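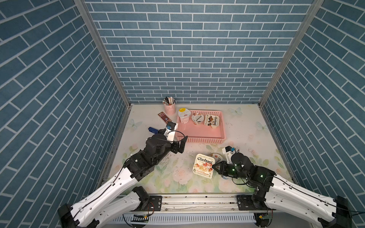
3.2 Pattern preference and length of tenancy

Tenants in furnished rental housing rarely choose the surfaces they live with, and the literature on residential satisfaction has tended to treat wall and table coverings as a minor matter. The Clelton survey was designed to test that assumption. Questionnaires went to 539 households in the Prorkell and Vastolitz districts, and each household was asked to rate printed coverings already present in the home. Responses were sorted by motif. The two most common groups were imitation masonry, such as the blue-gray brick pattern with thin white mortar lines in Figure 4, and florals of the kind seen on the pale cream surface in the same figure, where pink and peach roses appear with light blue butterflies. Households living with both groups in one room were coded separately.

Figure 4. Brick-pattern and floral coverings used together.

Ratings differed more by length of tenancy than by motif. Tenants in their first 18 months gave lower scores to every printed covering than to plain paint, and the gap was widest in kitchens. Among longer tenancies the gap narrowed, and in Vastolitz it closed. We read this result with caution. Tenants who dislike their surroundings may leave early – a form of selection that the present design cannot remove. 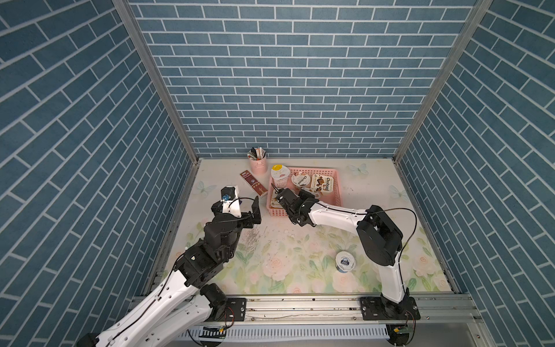
A second concern is the role of the landlord. In 14 of the buildings surveyed, coverings had been replaced between tenancies, and the date of replacement was not always on record. These buildings were kept in the main analysis but left out of the model of wear, which follows the Daneshvar scale. Wear was scored by the tenant and was not checked by a visit. Scores for tables and counters were lower than those for walls in both districts, and renters with children reported the lowest scores of all.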